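Forums > Student Leagues > Sketivberg Household Challenge > Simulation Round

Spawn settling and placement failures in the bedroom scenes

14 replies | 3 shares

pirkwood_lead
Posted July 17, 2023

We are the Pirkwood team, second year entering the simulation round. Build is the current Huerta release, default physics, Stestutier mobile base with the stock arm model. Task is pick and place: one named object from one surface to another, bedroom scenes only.

Over a batch of 3,032 episodes we get 107 that end before the policy has sent a single command. The log says "object out of bounds" and the episode is scored as a fail. These are not spread evenly. Kitchens and corridors give none at all. They are all in bedrooms, and nearly all of them have the target object starting on the bed.

Has anyone else seen this, and is it a known fault in the scene generator or something in our config? I can post the config if needed, but the only things we changed are the seed and the output path.

tmk_arms
Reply 1

Yes. It's the settle step. The generator drops each object from a small height above the surface, then runs physics for a fixed number of steps before handing over to you. On a flat table top that's fine. The mattress has a collision mesh that isn't flat, so light objects can land on a slope between two faces and slide. If they reach the side before the settle ends, off they go.

Look at the "pre_settle" and "post_settle" poses in the episode file. If they differ by more than a few centimetres in x or y, that's your answer.

pirkwood_lead
Reply 2

Thanks. Checked the failed ones. For most of them the two poses differ by a lot, so that fits. But 22 have a post_settle pose that is below the floor, and the object started well inside the edge of the mattress. Those can't have slid.

tmk_arms
Reply 3

Then they were spawned intersecting something and got pushed out by the solver. Small object, thin collision shape, large correction in one step. It goes through the mattress and then through the floor.

oldwirecutter
Reply 4

Or the settle timestep is too big. What are you running at? We had the same thing in the spring and halving the step got rid of it.

pirkwood_lead
Reply 5

Default. The rules say the scored run uses the default, so I didn't want to train on something different.

oldwirecutter
Reply 6

The rules say the scored run uses the default control step. The settle step is a separate setting. Read section 4 again.

tmk_arms
Reply 7

I'd be careful there. Section 4 says participants "must not alter the generator". I would call the settle step part of the generator. You can change it at home, but then your training scenes are a different distribution from the ones you're scored on, and you won't see the difference until the scored run.

oldwirecutter
Reply 8

The distribution of objects that have fallen through the floor is not one I need to train on. A team that loses those episodes at home also loses them in the scored run, and so does every other team. It cancels out.

tmk_arms
Reply 9

It only cancels if everybody gets the same seeds, and they don't. Each entry draws its own seeds from the pool. With 127 scored episodes per entry, a handful of dead ones moves you a place or two.

jcortes
Reply 10

Jacinto Cortés, I look after the scene files for the league. Some answers.

1. The settle step is part of the generator. You may change it for training. It will not be changed for you in the scored run.

2. Episodes where the target is out of bounds at handover are meant to be redrawn. The check exists but it looks at the height of the object only, and only against the top of the room, so an object under the floor or lying beside the bed passes it. The runtime check then fails the episode on the first step. That is a bug on our side and I have logged it.

3. Objects other than the target are never checked. If a distractor ends up on the floor, it stays there and the episode is valid. This is deliberate. Please do not write your perception code on the assumption that everything sits on furniture.

oldwirecutter
Reply 11

On point 3, I think that is a poor choice. Deliberate clutter on the floor should be placed deliberately. If it is there by accident of the solver, you get a mix of sensible positions and silly ones, and the teams end up tuning for the physics engine. We spent most of a term on a filter for objects wedged under furniture. None of it will be any use on the real Stestutier in the final.

jcortes
Reply 12

Floor items are mostly placed on purpose, from their own list. The ones that arrive by sliding are a small share. I accept that you can't tell the two apart from the episode file, and I will add a "placed_by" field.

I don't accept that the filter is wasted. In the real final last September the judges put things under the furniture by hand.

pirkwood_lead
Reply 13

Thanks to everyone. I've now gone through this properly with the two students who do our evaluation, so I'll write up the procedure in case another team wants it.

Step one was to split the failures by cause. We wrote a short script that reads both poses and sorts each episode into "slid", "ejected" or "other". Slid means post_settle is on the floor, horizontally outside the mattress outline. Ejected means post_settle is below the floor plane. The "other" group was smaller than I'd feared, and all of it came from one pillow asset with its origin at a corner and not at the centre. That puts it half off the bed whenever it's drawn near the edge. Jacinto, I've sent you the asset name.

Step two was to rerun the settle at a quarter of the default step with the same seeds. All of the ejected group disappeared. The slid group hardly changed, so oldwirecutter and tmk_arms were each right about one of the two faults. The sliding depends on the mattress mesh and the friction value on it, and the step size makes next to no difference.

Step three was to look at what the scenes contain when they do load, which we should have done before writing any code. The students stepped through a set of bedroom scenes by hand and noted the support surface for each object. The layout we ended up using for regression tests has a single bed and a chest of drawers, a pillow and a small box on the mattress, smaller items on top of the drawers, and a football on the floor by the foot of the bed. The bed is at an angle to the camera, so surface extraction can't lean on image axes, and the ball is close enough to the foot post that a loose segmentation merges the two.
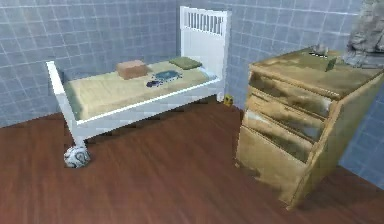 On surface extraction we have dropped the single global plane fit. It was finding the floor reliably and then treating the mattress as noise, which meant the height of the place target was wrong by the thickness of whatever it had averaged in. We now fit per furniture instance, using the segmentation mask eroded by a few pixels, and take the median height inside the eroded region. It's slower. It is also the first version that gives the same answer twice on the same seed.

Two things still open:

a) Dark flat objects on bedding. Their height above the mattress is near the depth noise, so the grasp planner gets next to nothing to work with. We're trying a colour edge as the object boundary and a fixed approach height. It works on folded cloth and badly on thin rigid things.

b) Blotchy textures on furniture. Our segmenter breaks heavily stained wood into patches and then reports each drawer front as two or three surfaces. Merging by normal direction helps. If anyone has a better method I'd like to hear it.

The training config now uses the default settle step with our own redraw check in front, so the distribution is the league's one minus the broken episodes. I think that is within the rules as Jacinto stated them.

tmk_arms
Reply 14

It is within the rules, but you're now training without any of the slid cases where the target is on the floor and perfectly reachable. Your redraw check throws those out along with the ones under the floor. Once the league's own check is fixed, will a target on the floor beside the bed be redrawn or kept? If kept, you want them in training.

For (b), merge on shared edge length before you merge on normals. Two patches that share a long boundary at the same depth are almost always one surface. Normals alone will join a drawer front to the one below it, and for a task with drawers you need those separate.

For (a), I would stop trying to grasp and push the object to the mattress edge instead. Oldwirecutter will disagree.

oldwirecutter
Reply 15

I do. Section 7, contact with non-target objects during a push is a penalty, and bedding scenes are the cluttered ones. Use the fixed approach height and accept the misses. Agree with you on shared edges.

jcortes
Reply 16

Targets on the floor beside the bed will be kept if they are upright or resting stably, and redrawn if they are below the floor plane or still moving at handover. The pillow origin is corrected in the next scene package. Regenerate your cached episodes after you install it, as the old poses will not match.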